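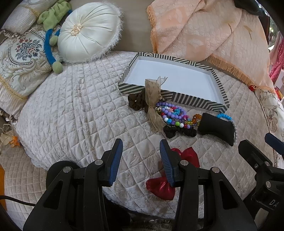

Clonevis Small Adornments, README

774 clips of hair and jewelry bits being tidied into boxes and box lids. Ribbons, bows, scrunchies, bead bracelets. Most of it was sorted on top of a bedspread, the one surface in the house with a vacancy.

Contents
clips/ 774 files, 15 fps
labels/ one text file per clip
spares/ 6 clips we couldn't agree on

Labels
"Scrunchie" covers every fabric, velvet included. "Bracelet" means beads on a loop; if several are tangled together, label the tangle once and move on with your life. Ribbon tied to a box is part of the box. Gladys Biwott disagrees and has her own branch.

Known problems
Clips 300 and up use the old spelling "scrunchy". A fix is promised for May. It didn't say which May.

Contact
Kusum Bhardwaj, Drustville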